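How to clean the overflow cover on a bathtub without scratching the white surface?

Ulises Insaurralde
Posted in Bathroom and Laundry, December 15, 2025

Hello to everybody. We moved into this apartment in March and I am now the person who cleans the bathtub. 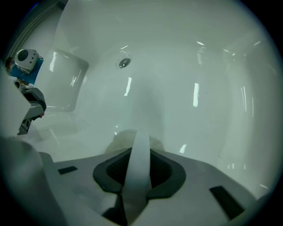
My problem is the small round cover of the overflow, the one high on the wall of the tub. Around the metal ring I always find a thin line of old soap. I wipe it, and after 3 or 4 showers it is back. I think it comes from behind the cover, but I am afraid to take it off, because I don't know what holds it there.

Second thing, the tub is very glossy and I want that it stays so. My aunt gave me a scouring powder and I did not dare to open it. I don't know if the tub is acrylic or enamel on steel. How can I find out, and what is safe for both? The landlord does not know, I already asked him. We have hard water here, if this is important.

Thank you in advance for your patience with my English.

Soledad Godoy

Your English is fine! Take a magnet from the refrigerator, put a thin cloth under it and hold it to the side of the tub. If it pulls, you have steel or iron with enamel. If it doesn't, it is most likely acrylic. Knocking also helps, acrylic sounds dull and feels warmer to the hand.

For both kinds I use warm water, a few drops of dish soap and a soft cloth. Leave the powder closed. For the line around the ring take an old soft toothbrush and go around slowly, then rinse and dry with a towel. The drying is what most people skip, and with hard water you will see the difference in one week.

If there is lime on the metal, mix 250 ml of water with a spoon of white vinegar, wet a piece of cloth, hold it only on the metal for a few minutes and rinse very well. On old enamel I would not use vinegar at all, it can make the surface dull.

Adom Issahaku

just use bleach, works for me always

Trinidad Sosa

Please don't mix bleach with the vinegar from the other answer, the gas is dangerous. Bleach also does not remove lime.

About taking off the cover: look first for a screw in the middle or a very small one under the edge. Some covers have no screw and are only pushed on, others turn to open the drain. Don't force it with a knife, you will scratch the tub. When it is off, clean the back side and look at the rubber seal. If the seal is hard or broken, tell the landlord before you use the tub for a full bath.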